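Home News Courses Library Members Contact

From the Language Table: moving to September hours

Dear members and friends,

after the summer our conversation evenings begin again, and there are a few changes which I would like to explain in good time. The Golladari house has given us the larger room on the first floor, so we do not need to divide the group any more between the kitchen and the hallway. Many of you told me that it was hard to hear in the hallway, especially when two people were speaking at the same time. I hope this will be better now.

We meet every Sunday at five in the afternoon. The first half hour stays free, everyone can arrive, find a chair and talk about the week. After that we have three tables. Mitali Sikder takes the beginners, as before. Timo Strobel takes the middle table, where this season the subject is work and applications, so please bring a letter or a form that gives you trouble. I will sit at the third table with those who want to read longer texts. We start with short stories, and I have chosen four of them. None is longer than ten pages.

Some of you asked if it is allowed to change the table during the evening. Yes, it is allowed, but please do it in the break. In spring we had evenings when people were walking from one table to the other all the time, and the shy ones stopped speaking. I say this with a smile, I was also one of the walkers.

The library list has grown to 659 titles. Jelle Wuyts has put all of them in one catalog and has sorted them by level, which took him most of the summer. Easy readers have a green label, the harder ones a blue label. If you still have a book from last year at home, bring it back when you come, also when the cover is damaged. We had 117 books out in June and a good part of them has not returned yet.

A small word about money. The evenings stay free. For tea and paper there is a tin by the door, and what you put in it is your own decision. Weidemann, the bakery on the corner, gives us again what is left on the shelf when they close — last season this was mostly raisin bread, and I have learned the word "crumb" very well.

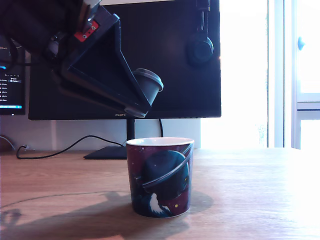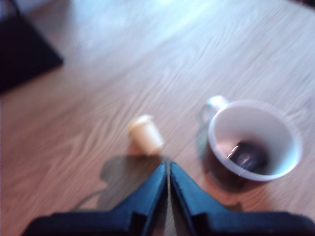 For the reading table please register with Theda Lammers, because I would like to copy the first story for everybody before we meet. An email with your name is enough. For the other two tables you can come without registering, also if you have never been with us before. Bring a pen, and if you use a dictionary on paper, bring it too. Telephones are fine for looking up a word, but I ask you to try first to explain the word to your neighbor. It is slower, but in my experience one remembers it longer.

I look forward to seeing you all again.

Ida Wunderlich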